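Sunday, July. Bindery and blurbs, page whatever.

Fourth go at the back cover for Viltik. The novel has 801 pages and one likeable character, who dies on page 2. The cover copy has to mention neither. Current draft: "The city of Stonditz has been under ash for a generation. Beyond the wall, they say, nothing grows." Fine, except that a whole chapter is set in an orchard beyond the wall.

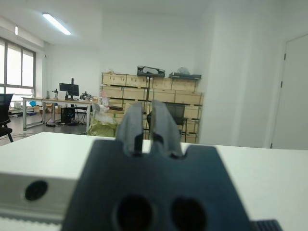
Dace Avotiņš: they can SAY nothing grows. People in the book are wrong about everything else. Leave it, and please cut "generation", it was in the last three we did.

Cut. Put "long years" instead, then felt ill and took that out too.

Spine next. At this thickness the cold glue cracked on the test block somewhere in the middle of the orchard. Tried two thinner coats with a night between them and mull over the top. It opens stiffly but holds. Lighter paper would help, and Talpur will sell us some once we pay for the last lot. 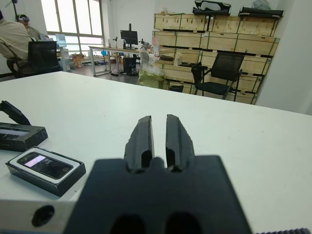
White tabletop, two black boxes on the left.

Amna Bajwa wants the print run at 1744 copies, a number she got by dividing the budget by something. I asked what. Still waiting.

Title page proof came back with Priltenura spelt 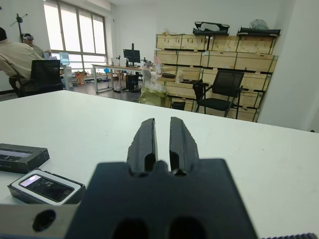

three different ways, one of them in the author's own dedication, so I've queried that and corrected the other two. Trim the next block Monday if the glue behaves. Blurb to Dace again by 4.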